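**Landlord painted over the bathroom window. Is that a thing I can object to?**

Asked February 14, 2023 in Renting & Leases, Brorkden

I came back from a week away to find that the bathroom window has been painted shut. Frame, latch and a generous helping of the glass, all in the same beige as the hallway. I pay 920 a month and I had grown attached to the air.

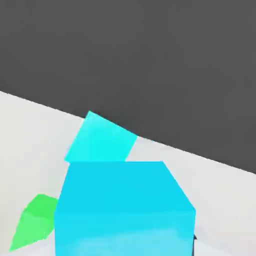

The property company (Bernitz) says it was "sealed for the season." The lease says two things about windows: I must clean them, and I must not remove them. Mold has started on the ceiling over the shower. Can I cut the paint myself, or is that damage?

---

**Answer 1** — 49 votes

Write to them before you touch anything. Email is fine. Say the window doesn't open, say there's mold, attach photos, ask for a date. A lot of local codes want either a working window or a fan in a bathroom, so look up yours and quote the section number. Landlords are fond of section numbers.

If they ignore you, call the city housing office. Mine took until March to send an inspector, but Bernitz found a man with a scraper the day after the notice went out.

---

**Answer 2** — 2 votes

utility knife, run it along the seam, tap the frame with your palm. done. I did all of mine on Estoditz Street and got my deposit back

---

**Answer 3** — 11 votes

Answer 2 works, but if the building is old, test for lead first. Kits are cheap at any hardware store. Also wipe down the mold now and keep the door open after showers — it won't fix anything, but it slows the ceiling down while Bernitz composes its reply.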